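Sorting small stuff on a white table: balls, beads, odds and ends

Started by Plurkuvel
2,851 views | 14 replies | 3 shares

I have a white tabletop and a lot of small mixed things that have to be sorted into tubs. The glossy orange balls are the worst of it. You touch one with a fingertip and it heads for the edge. What do you all put down on the table so the round stuff stays where you set it? I would like to keep the white surface because I can find things on it.
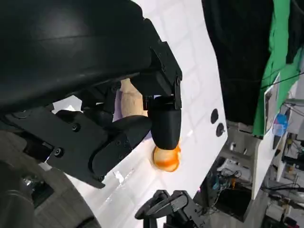

Waraporn Wiriya: A damp dish towel, folded once. Lay it flat, put the balls on it, and they stay. I have done buttons, marbles and glass beads this way for years. Wring it out well first or you will have water marks on the table.

Stondach: I would not put a damp towel under anything you plan to store the same day. I did that with wooden beads and the finish went cloudy in the tub. Dry felt works just as well. Buy the thick kind from the fabric store and cut it to fit a baking sheet. The sheet has a lip, so if something does roll it stops there.

Waraporn Wiriya: Wooden beads, sure. Glass and plastic don't care. Wipe them off and put them away.

Rallier: Baking sheet is the right answer, felt is optional. I sorted 1,431 marbles for a school sale in July on two plain baking sheets with nothing in them. I lost one, and that was the dog.

Stondach: Did you count them by hand?

Rallier: Weighed them. I counted out 99, weighed that, and did the rest on the kitchen scale. Then I counted them by hand anyway because the scale total looked wrong. It was wrong. The marbles were not all the same size.

Plurkuvel: I don't need a count, I need them to sit still while I go through the rest. There are soft things mixed in too and those are no trouble. Would a baking sheet be too noisy? I do this in the evening and the bedroom is on the other side of the wall.

Rallier: It's loud. Put the felt in.

Eskil Grønli: Do the round things first. Everyone starts with the big soft pieces since they are easy to grab, and then you bump the table moving them and the balls go everywhere. Take every ball off the table and put it in a cup before you touch anything else. A coffee mug is fine. After that you don't need a mat.

Waraporn Wiriya: I do it the other way. Soft things off first, then you can see what is left. Small balls get under cloth and you drag them off with it if you're not looking.

Eskil Grønli: You lift the cloth straight up. I have never dragged one off.

Sjögren: Check that the table is level before you buy anything. Set a ball in the middle and let go. If it always leaves in the same direction, fold a piece of cardboard and put it under the leg on that side. My sewing table had a lean to it for six years and I blamed the floor.

Stondach: Also if your top has cable holes or bolt holes in it, cover them with painter's tape. I had to take a desk drawer unit apart to get a bead out. Masking tape leaves glue if you forget about it over the summer.

Sjögren: Seconding the tape. Press it down at the edges only, so the sticky part over the hole doesn't pick up dust. Or put a second piece on the back, sticky sides together.

Rallier: That's a lot of work for a hole. Put the tray over it.

Plurkuvel: Tested for level on Thursday, January 16, 2025, after dinner. It leans toward the window. Cardboard is under the leg now and the ball stays put if I set it down slowly. I'm going to try the mug first and soft things second, and I have ordered a piece of gray felt for the baking sheet. Will post again if the felt sheds. Does the thick kind need washing before use?

Stondach: No. Shake it outside and run a lint roller over it. Mine shrank when I washed it and I had to cut a new one.

Showing all 14 replies

Contact | Forum rules | Copyright 2025 | Back to top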